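3.2 Viewing conditions and audience response

The Florgate screenings used the same print of the silent Passion film that Dimitriou had shown to parish groups in earlier years. Two versions were prepared. The first kept the tinting of the surviving reels, with amber for the Galilee scenes and deep rose for the garden. The second was plain black and white. Each version ran with the same recorded organ score and the same intertitles, translated by Areti Vrettos.

We collected 398 written responses. Viewers were asked to name the moment at which Jesus seemed most distant from them and the moment at which he seemed closest. They were not told that a second version existed. Responses that only retold the plot were kept in the count but left out of the coding – there were 90 of these, most of them from the afternoon sessions.

Viewers of the tinted version wrote more often about worship and used words such as "holy" and "icon." Viewers of the plain version wrote more often about the actor. Moschos (Budus lectures) has argued that color in early religious film works much as gold ground does in panel painting, by taking the figure out of ordinary time. Our responses agree with him on the garden scene and give no support for the claim elsewhere. 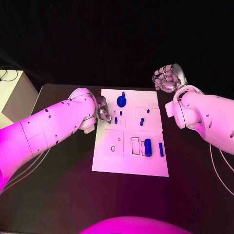
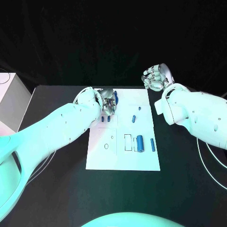
Figure 2. Two robot arms at a white sheet or board with blue parts, the first view under magenta-pink light.

3.3 Church membership and prior viewing

Regular churchgoers did not differ much from other viewers in the moments they chose. They differed in how they explained the choice. Churchgoers tended to measure the film against the Gospel text, and several objected to the order of events after the supper. Other viewers measured it against later films, most often ones seen on television in childhood.

Christos Moschos suggested in discussion that the season might matter, as the first sessions were held in December and many answers mention the Nativity. We repeated the Jostinar session after Easter, and the final forms were entered on 01/04/2024. Mentions of the Nativity fell, but the choice of closest moment stayed the same – the washing of the feet in both versions.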